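4.2 The bin and what goes in it

Sorting studies tend to say a great deal about the sorter and very little about the container, which is usually introduced as "a bin" and then left to fend for itself. We were guilty of this in our first report from the Solholm workshop. The present section makes amends, at a length some readers may find generous.

The bins in the Rovness series are sheet metal with sloping sides and an open top. Sloping sides are popular with people who buy bins, as the empties nest and take up less of the storeroom. They are less popular with people who have to put long things in them. A bar that would lie flat in a square crate will, in a sloped one, ride up the wall at one end and stay there, looking settled. The Horgan handbook calls this "self-leveling." We did not observe any leveling.

Wear was recorded on a four-step scale, from "new" to "please replace." Most floors were graded in the second step, meaning scratched and streaked but sound. Scratches were not treated as damage. A metal floor that has held metal parts will have scratches, and a scale that penalized them would have sent the whole stock to the scrapyard by July.

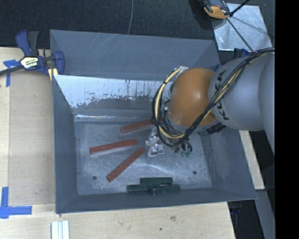

Figure 7. Gray sheet-metal bin with three reddish-brown bars lying separately on the floor and three dark green blocks grouped against the lower wall.

Should long and short parts share a bin at all?

For small loads they can, provided the long parts go in first and the short ones are kept to one side. Once the floor is covered, the short parts work their way under the long ones and the arrangement becomes a matter for archaeologists.

Our own records bear this out. Of 2,690 bin loads logged under the Daltelik scheme, 1,000 were mixed, and it was the mixed loads that filled the remarks column. The remarks are short and mostly unprintable. Loads of 16 parts or fewer drew almost none of them, whatever the mixture, and we have taken that number as the working limit for shared bins.

Color was considered as an aid to sorting and given up as a rule. Staff told long parts from short ones by their length, a method that needed no training and had no cost. We kept the color column in the log sheet anyway, for continuity with the earlier series, and 200 entries in it read "see above."

The next section deals with lids.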